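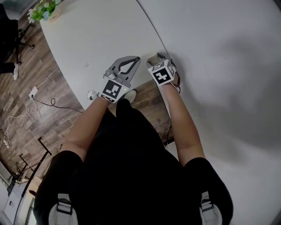
Two hand-held grippers in use at a white table.

How to list part-worn and new wheels in an online parts shop

Applies to: Drukia shop software, any plan with the Vehicle Parts add-on
Last updated: 2024-08-06
Written by: Costel Bratu

Wheels generate more returns than most other car parts, usually through a missing or wrong measurement in the listing. The steps below set up one wheel product with the fields a buyer needs to check fit before paying.

Before you start

You need the wheel's diameter, width, offset, stud pattern and centre bore. The first three are normally cast or stamped on the back of a spoke. Measure the centre bore with callipers if it is not marked. Do not copy figures from another seller's listing.

Step 1. Create the product

Open Catalogue, then Add product, and choose the Wheel template. The template loads 24 fields. Only 9 are required, and these have a red bar to the left of the box. Enter the part number exactly as marked, including any dashes.

Step 2. Enter the measurements

Diameter and width are in inches. Offset and centre bore are in millimetres. The offset box accepts negative values; type the minus sign directly before the number. Stud pattern goes in two boxes, number of holes first, then the circle diameter. A five-stud wheel is entered as 5 in the first box.
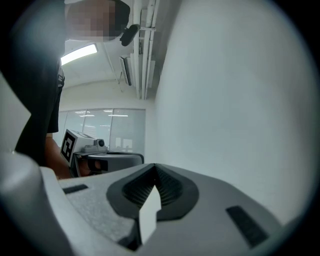

If the second box turns grey, the first one has been left blank or contains a letter. Clear both and start again from the left.

Step 3. Link the vehicles

Go to the Fitment tab and add each make, model and year range separately. Avoid the "All models" switch. It overrides the year ranges and cannot be undone for that product without deleting the whole fitment table. Jaime Matos has written a spreadsheet import for longer lists, available under Tools, Peixoto Import. It reads CSV files only.

Step 4. Set the condition

Choose New, Refurbished or Used. For Used, the Condition notes box becomes required. State kerb damage, past repairs and whether the wheel has been checked for buckling.

Step 5. Set postage

Enter the packed weight of one wheel. For a set, tick Ship separately, or the basket will quote for a single parcel and most carriers will refuse it.

Step 6. Preview and publish

Preview the page on a phone as well as a desktop. The measurement table should appear above the Buy button. If it sits below, change Layout to Compact and save. New listings show up in search in almost 3 hours.

Related pages: Editing a fitment table; Returns settings; Bendutden carrier codes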